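COMMUNIQUÉ DE PRESSE – Pukadero

En juillet, on passe enfin à table !

Je m'appelle Zane Mets, et chez Pukadero je m'occupe des petits-déjeuners (le meilleur poste de la maison, je vous assure). Notre nouvelle collection pour enfants sort cet été, et j'avoue que j'ai déjà un faible pour l'assiette aux pastèques !

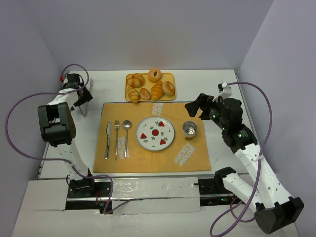 Page modifiée en juillet, 16 h 40

Le set orangé porte le nom de Mickey Mouse, et le plateau jaune accueille brioche, croissants et petits pains ronds. Chez moi, il reste sur la table jusqu'à midi…

Nous lançons une première série de 2 000 coffrets, dont 1 299 réservés à la boutique de Jundby. Horácio Vilela répond à vos questions et envoie les visuels sur simple demande au service de presse.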